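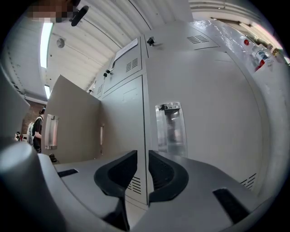 Figure 2. View from the hand-held gripper facing the metal cabinet, with both finger pads in front of the lower vent grille.

Promonham > Reports > Teaching by Hand > 3.2 Collecting the Demonstrations

3.2 Collecting the Demonstrations

Demonstrations were recorded at the Heywood site with the Raltico hand-held gripper. The operator carries the gripper to the work, performs the task at a normal pace and returns to the starting position. The same tasks were also performed by remote control, using the Wedalent arm and a desk-mounted controller, so that the two methods could be compared under one set of instructions.

The programme covered tasks at doors, handles and cabinets. Large metal cabinets of the type shown in Figure 2 present several difficulties for a learned policy. The door panels are similar in colour and are divided only by dark seams, the vent grilles repeat at different heights, and the window in the right-hand panel is reflective. The wide lens also bends straight edges, so that the upper panels seem to lean inward. No correction was applied to the images before training.

Operators were asked to approach each handle from the front and to keep the finger pads in view throughout. They were not told how to hold their wrist or where to stand. Surroundings were left as they were found, including items resting on top of cabinets and people elsewhere in the room. Faces were blurred before the recordings were released to the research group.

A total of 1,943 demonstrations was collected. Of these, 990 were made with the hand-held gripper and the remainder by remote control. Each recording was reviewed by a second operator, who marked the moment of first contact and the moment of release. Recordings in which the gripper's position could not be recovered were set aside, leaving the hand-held set with 389 fewer demonstrations than were first made. The excluded recordings were most often those in which the operator had turned sharply beside a plain surface.

The treatment of these gaps during training is described in Section 3.3.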